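We use cookies to improve your visit. By continuing to browse you accept our cookie policy.

Review: Pandska two-arm kitchen kit, supplied by Durrani

The Pandska was lent to our household equipment panel in January and remained with us for 60 days. It is sold as a pair of arms with two-fingered grippers, for handling cutlery and light tableware. Assessment was led by Gaétan Turcotte and took place in an ordinary kitchen.
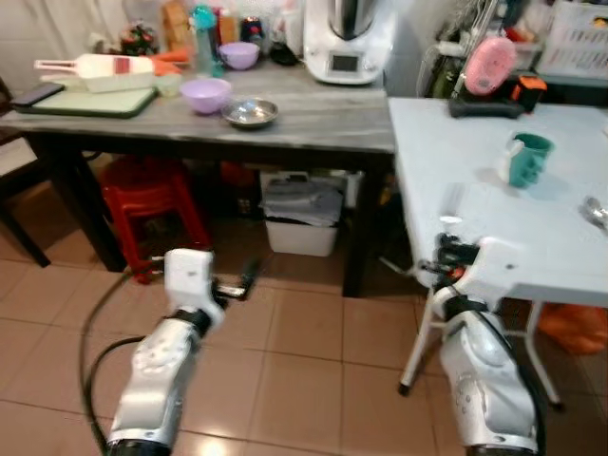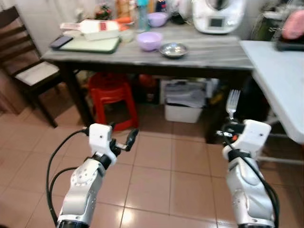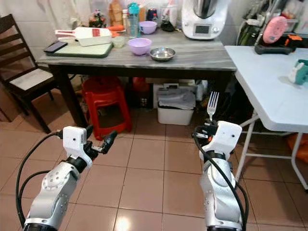

Installation required 3 hours. The printed guide is clear on fitting the wrists but says little on cable routing, and the panel would welcome a fuller section. Forks and spoons were held firmly throughout the loan. Thin plates gave more difficulty – the supplier advises a softer finger pad, sold separately.

The price is 1182 euros, with delivery in roughly 10 working days. The rival Uteck kit costs less but is supplied with a single arm. The panel recommends the Pandska, subject to an improved guide.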